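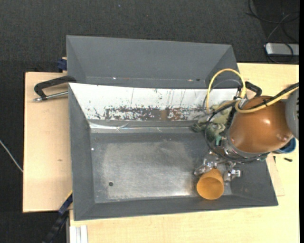
Trukelgate Open Day Recordings

README for the bin-handling set, release 2

What this is

Recordings made at the Trukelgate workshop during the March open day, when visitors could watch the arm at the bin station and take a turn driving it. The set holds 67 episodes. An episode starts when the operator presses the pedal and ends when the operator presses it again, so some of them include a few seconds of nothing much.

Trukelgate is the site. Numgate is the name of the control software and also of the folder prefix, which has confused people before. Mnguni and Bresov are the two arm stations. Everything in this release comes from Mnguni. The Bresov station was running a sorting demonstration that day and its logs were not kept.

Station

One arm, mounted to the side of a gray two-part bin clamped to wooden work surfaces. The arm carries a metal gripper. Objects were household things: cups, cloths, small containers. Staff swapped them between groups, and the swaps are noted in objects.txt.

The bin is an old one. The coating on the white sloping panel between the two compartments is badly worn, and the floor of the main compartment is scuffed bright over the middle. If you are training anything that depends on color thresholds, expect glare from the floor. Release 1 came from a newer bin, so don't mix the two without checking.

How the sessions ran

The doors opened on Tuesday at 10 a.m. Groups came through all day. A staff member ran a short demonstration first – pick up, turn over, put down – and then handed the controls to anyone who wanted them. Of the 67 episodes, 31 were driven by staff and the rest by visitors. Visitor episodes are slower and have more failed grasps. We left them in.

Speed was limited to 50 percent for everyone, staff included. Please don't compare cycle times with our other releases.

Contents

episodes/ – one folder per episode, with fixed-camera video and joint positions
objects.txt – which objects were out, by session
operators.csv – staff or visitor, nothing else
notes.txt – what the staff wrote down during the day, lightly corrected

Labels

Each episode has one label: done, partly done, or not done. Labels were added afterward from the video. A cup that ended up in the bin on its side counts as done if the task was only to move it. Tasks are listed in notes.txt under the session heading.

Known problems

Gripper opening was logged in the wrong units before lunch. The conversion is in the notes, and the files have not been changed.

The arm's cables block the camera's view of the rear of the bin in some poses. Cloths lying in the back corner are the worst case.

Privacy

No audio was recorded. Visitors signed a form at the door and no names were stored. Where a hand or sleeve came into view, the episode was removed before we numbered the set.

Use

Free for teaching and research. Name Trukelgate and the release number if you publish. Corrections to the labels are welcome; send the episode number and the label you think it should have.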